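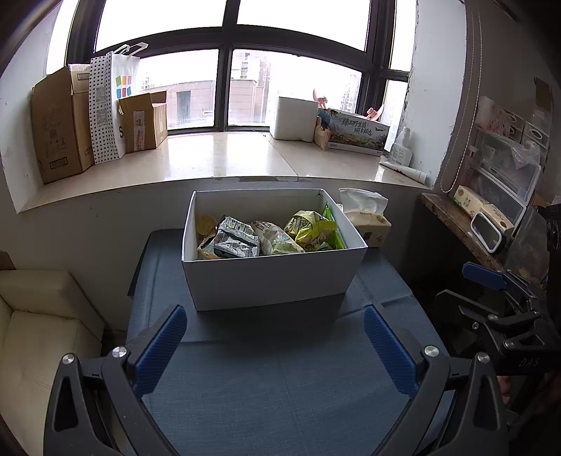 Photo: Gleice Lopes

Looking After a Hand-Held Gripper: Setup, Wear and Repair
Project report, May 2022
Gleice Lopes and Cremilda Bittencourt

1. Background

Our project was the upkeep of one hand-held gripper, which we call Tuna in our notes and in the rest of this report. The same tool is used by every group in the course, and by the start of our term it had a stiff action and a left finger that closed late. The maintenance sheet we were given had two lines on it. We were asked to bring the gripper back to a usable state, write a proper routine for it, and test whether the routine held up.

The parts that matter here are the two black arms, the screws at their pivot joints, the blue textured finger pads and the linkage on the right side. Snack bags in an open box were one of our test setups. Foil bags give way when gripped and slide against each other, so they show uneven closing sooner than a solid block does.

2. Condition at the start

With the pads open, both arms looked even. The difference showed during closing, when the right pad reached the center line first and pushed the object toward the left. We found three causes. One pivot screw on the left arm was too tight. The linkage had old grease in it mixed with lint. The left pad had been put back slightly twisted after an earlier replacement, so only its lower half made contact.

3. Work done

We took the arms off one at a time so that the screws and washers did not get mixed up. Each joint was wiped clean, given a very small amount of Wornico light grease, and put back together. The screws were tightened until the side play was gone and then backed off slightly. Our first try was too loose and the arm rattled, so we did that joint twice.

The pads came off with a plastic scraper. We cleaned the seats with alcohol, let them dry overnight and fitted new pads from the Grorkgate spares kit. To line them up we closed the gripper on a strip of paper and checked that it held along the full length of the pad.

4. Test

We ran 200 pick-and-release cycles before the work and 200 after it, using the same bags. Before the work, 69 picks ended in a slip or a dropped bag. Afterward there were nine. Most of those nine were with the thinnest package when it lay close to the wall of the box, where one finger has very little space to get behind it.

By the end of the project the tool had done 571 logged cycles on the new pads. The texture was still clear at the tips. The left pivot screw had loosened once.

5. Routine

Every session: wipe the pads with a dry cloth, open and close the gripper fully five times, and feel for play at each joint.
Every 50 cycles: check the pivot screws and do the paper strip test.
Once a term: clean and grease the linkage, and replace the pads if the strip slides out at either end.

6. Open points

We did not try thread locker on the left screw. The Christodoulou group takes over the gripper in July and has the log, the leftover pads and the grease. The kit is short two washers, which need to be ordered before the next time the arms come off.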